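Getting Home After Chemo: Discharge Instructions and What Families Do With Them

Student project report, Health Communication, second year
Bernd Fröhlich and Theda Ruppert
17 Oct 2023

What we wanted to know

Cancer patients go home between rounds of treatment with a lot of paper. When to call, what fever counts, which pills on which days, what to eat, who to keep away from. Our question was simple: does the person who ends up doing the caring at home read it, and can they find the fever rule when they need it?

We picked the fever rule on purpose. Low white cells after chemo mean an infection can move fast, and every booklet we looked at tells people to call right away and not wait for morning. If a family can't find one thing, it shouldn't be that.

How we did it

Four families, all with an adult in treatment at the Eichhorn day clinic. Small, yes. We had hoped for more but the ethics form came back late and by then the February group had mostly finished treatment. Theda did the interviews, Bernd took notes and did the timing. Each caregiver got the packet they had been given at discharge and we asked them to find three things: the fever rule, the night phone number, and what to do after a missed dose of the nausea pills. Then we just talked, at the kitchen table mostly.

We did not interview patients unless they wanted to join in. Three of them did. One wanted to do all the talking, which was fine, but it made the timing for that family useless so we left it out.

The packet itself is a folder called Sallorel. Front pocket has the booklet, back pocket has loose sheets, and the loose sheets get replaced at each visit. Or are supposed to. In two homes the old sheets were still in there with the new ones, different dates, different doses. Neither caregiver had noticed until we laid them out.

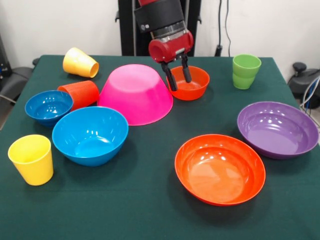 Finding the night number was easy for everybody. It's on the cover, big print, and most had it in their phone already. The fever rule was harder. It sits on an inside page under a heading called "Your blood counts", and people who are scared don't look under blood counts, they look for the word fever. One daughter went through the whole booklet front to back, missed it, and started over. She found it on the second pass and got upset that it was there all along.

The missed dose question got guesses. "Take it when you remember" was what we heard most. The sheet does have an answer but it's in a table with short forms nobody had explained to them.

What people told us

The talk at discharge is quick and it comes at the end of a long day. The patient is tired, the caregiver is thinking about parking and the drive home. Everyone said the nurses were kind. Everyone also said they nodded at things they hadn't taken in.

One husband had made his own page. Handwritten, taped inside a cupboard door — temperature limit, phone number, pill times, that's all. He said he hadn't opened the folder since. We think his page is better than the folder and we told the clinic so.

Food rules caused more worry than we expected. Families had heard things from neighbors and online about sugar, raw vegetables, teas. The booklet has a short food section but it doesn't say anything about most of that, so people fill the gap themselves. One family had stopped serving fruit completly. The clinic dietitian told us later that washed fruit would of been fine for that patient.

What we suggest

Fever rule on the cover, next to the phone number. Use the word fever.

Old sheets come out of the folder at each visit, done by the nurse with the caregiver watching.

A blank one-page form for the cupboard door or fridge. Families fill it in themselves before they leave.

Short call from the clinic the next day, once everyone has slept. Ask the caregiver to say the fever rule back.

Problems with our project

One clinic, one folder. All our caregivers spoke the language well and could read small print, and plenty can't. Also we asked people to search while we sat there with a stopwatch, not how it goes at night with a thermometer in your hand.

We didn't get to compare with the Mavero folder used at the other site. Permission is still pending. Notes and interview guide are with Theda, ask her for copies.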